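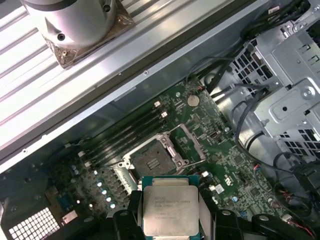

*Intel Xeon 还夹在两指之间，插座的压盖已经翻开了。*

## 关于 Illier

你好呀，我是 Vilja Kemppainen，Illier 的创始人之一，也是这个网站上大部分文字的作者（错别字请找我）。

我们做机器人软件，具体点说，是让机械臂去干拆装电脑这类细活的软件：看清零件在哪儿，想好手怎么过去，碰到东西以后该用多大劲。机械臂和夹爪我们都买现成的，自己一颗螺丝都不生产。

公司刚开始只有 2 个人，我写控制，搭档写视觉，两张桌子背靠背，中间摆着一台二手机械臂，谁要测试就喊一声“我要动了啊”。现在我们有 18 个人，喊的习惯倒是留下来了，新同事第一天听见往往吓一跳。

## 为什么跟电脑主机较上劲了

我以前在一家做服务器翻新的厂子里调过产线，地方叫 Protcombe，冬天冷得要命，十一月就得穿着羽绒服敲代码。那里每天都有旧工作站送进来，型号五花八门，线缆怎么走的都有，拆散热器、换处理器、清硅脂，全靠人手。我当时就想，这活儿太适合拿来折磨规划算法了！

你想想看，一块主板旁边有硬盘架，有内存插槽的卡扣，还有一把黑色的线，夹爪下去的时候哪边都不能蹭。处理器的顶盖又是拉丝金属，灯光一换角度，相机看到的就是另外一个东西。最要命的是插座里那片触点，碰歪一根，整块板子可能就得报废。所以我们在这个动作上花的时间，比其他所有动作加起来还多（财务同事看过工时表，没说话，叹了口气）。

## 我们手上有什么

**Endetent** 是我们的主力，一套运动规划加力控的软件。规划那部分会把线缆当成“可能会动的障碍”来处理，给它们留出余量；力控那部分管最后那一小段下降，接触力一超过设定值就停住，退回去重新对位。控制环跑在 200 Hz 上，经常有人问为什么不再快点，我的回答一直是：先把延迟抖动压下来，再谈频率。这个话题我能聊一下午，请谨慎开口。

**Salminen** 是感知模块，名字来自搭档小时候住过的那条街，跟功能一点关系都没有。它用腕部相机的画面找零件的边缘和朝向，再把位姿交给 Endetent。比如处理器，它要分清哪边是顶盖、哪边是基板露出来的那一圈细边，因为夹爪手指一挡，能看见的部分就没剩多少了。遇到拿不准的，它会直接说拿不准，让机械臂换个角度再看一眼。这个“再看一眼”的功能是我最喜欢的，虽然演示的时候总显得我们家机器人有点犹豫……

除了这两样，还有一堆内部工具：日志回放、标定检查、一个专门用来对比两次运行轨迹差异的小窗口程序。那个小窗口程序最早是我随手写的，界面丑得很，后来同事们居然都离不开它，现在我想重画图标还得先征求大家意见。

## 平时怎么干活

每周五下午我们不写新功能，全员围着机械臂跑失败案例。谁的代码谁来讲，讲的时候可以吃东西，但不可以把饼干渣掉进机箱里（写在墙上了，真的写在墙上了）。很多改进都是这么冒出来的，像是下降之前先在空中停一下、等相机读数稳了再走，就是一位刚来没多久的实习生提的，当时大家正为了滤波参数吵得不可开交。

我们也坚持在真机上测。仿真当然用，每次提交代码都会跑，可硅脂粘手、排线回弹这些事，仿真里怎么调都差点意思。办公室里因此常年堆着敞开的机箱，来访的朋友请看好脚下。

## 跟我们合作

如果你手里有拆装、翻新或者检测的活儿，零件又小又娇气，欢迎来聊聊。我们一般先看你的实物，再花 5 天做一轮可行性测试，测完给你一份报告，包括成功的和失败的录像。行就往下走，不行我会直说，顺便告诉你卡在哪一步。

想加入的话也请写信来！控制、感知、规划、工具链都缺人，简历什么格式都行，附上一段你自己调过的、最让你头疼的 bug 就更好了。信箱由我本人看，回得慢的话，八成是我正蹲在机械臂旁边。

—— Vilja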